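FOR RELEASE: Sun 8 October

# Dunda opens a walk-in help desk for people with old traffic tickets

Hi, Kirsty Nuttall here. I run Dunda, the traffic court help project on the ground floor of the Soletti Building, and I've got news I've been itching to share since February. We're opening a walk-in desk for drivers who have an unpaid ticket, a missed court date or a suspended license and don't know what to do next. It's free, you don't need an appointment, and you can bring your paperwork in a grocery bag if that's how it lives at your house (plenty of people do).

We've been doing this by phone up to now. In our first year we took 1,653 calls, and a big share of them were from people who'd opened a letter, gotten scared and put it in a drawer. I get it. I once let a broken taillight ticket sit so long that it grew a late fee, then a second late fee, then a hold on my registration. The original ticket would have cost me less than the tow.

A phone call only gets you so far, though. Callers read me half a letter and miss the line at the bottom with the date on it. With a desk, we can spread the pages out and go through them together.

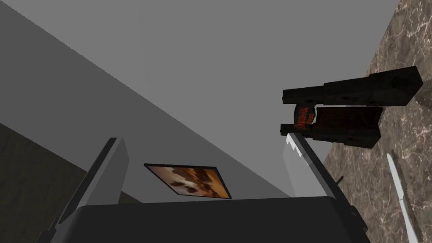

## What happens when you come in

First, somebody sits down with you and figures out which court has your case. Sounds simple! But if you've been stopped in two towns, you may well have two cases, and paying one does nothing for the other. We look them up with you there, so you see what we see.

Then we go over your choices. Maybe you can ask for a payment plan, or ask the judge to reopen the case because you missed your date. Some equipment tickets get reduced once you fix the problem and bring proof, so hang on to that repair receipt. If you need a lawyer, we'll say so, and Teodoro Pacheco is in on Tuesdays for exactly that. He's a defense attorney with 14 years in traffic and misdemeanor court, and he talks like a normal person.

"I'd much rather meet someone the week before the hearing than the morning of," Teodoro told me when I asked him for something to put in this release. "Give me a week and I can read the officer's report. In the hallway I can read your face, and that's about it."

One thing we can't do is make a case disappear. We also can't help with felony charges, crashes where somebody was hurt, or anything where you're already represented. For those we have a referral list at the desk, and we'll call ahead for you if you want.

## Who's paying for it

The rent for the first year comes from Grilero, the repair shop chain, which is also giving us 200 vouchers for small fixes like bulbs, wiper blades and mirror glass. I'm really happy about those. A dead headlight is such a dumb reason to end up in front of a judge, and if you can't spare the money for the bulb you surely can't spare it for the fine.

Aleksandra Cieślak wrote the guides we'll be handing out, and she rewrote them after I kept sneaking legal words back in. Renji Hattori will be running the desk day to day. He used to be a court clerk and can spot a wrong case number upside down from across a table.
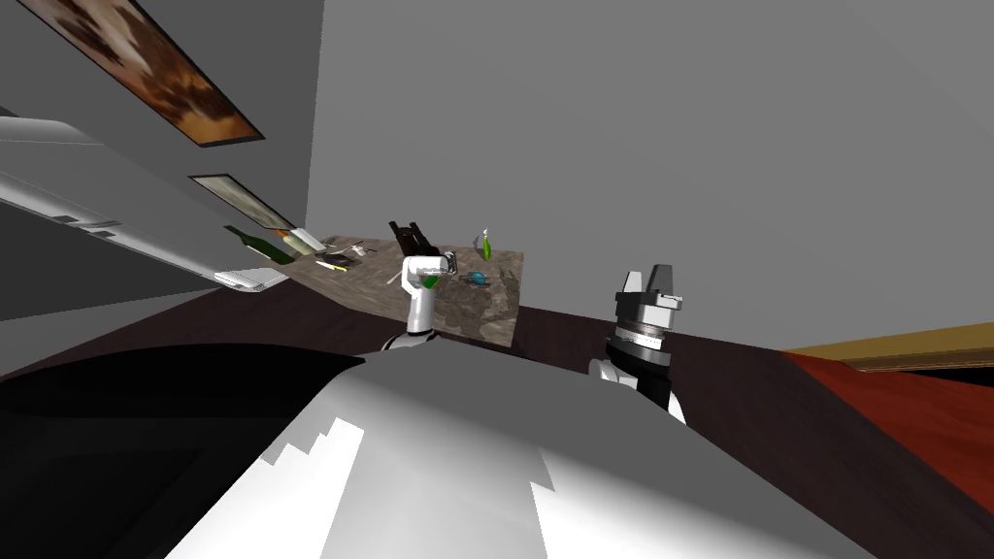
The desk is open Tuesday through Thursday from noon to 7, and Renji will stay later if you're already in line when the doors close. Come in by the side entrance, because the front one is for the offices upstairs. Our people wear plain clothes, so check for the sticker on their badges. It's a little touch of green, like the one near the wrist of the left-hand arm in the picture just before this, and it's easy to miss if you're rushing. Anyone with that sticker can start your paperwork.

## What to bring

- Any letter from a court or the license office, opened or not
- Your license, even if it's suspended or expired
- Repair receipts, if your ticket was for a light, a window or something else on the car
- A phone number that works, so we can remind you about your court date

If you've lost all of it, come anyway. We can usually find a case from a name and a birth date. And please don't drive to us on a suspended license! The 33 bus stops across the street.

## For reporters

I'm glad to talk, and so is Teodoro. Clients are off limits unless they offer, and we won't discuss open cases. Akihiko Kikuchi handles press calls and can set up a visit outside desk hours. Leave him a message at the Dunda front office and he'll get back to you the same day, unless he's in court, in which case it'll be the day after.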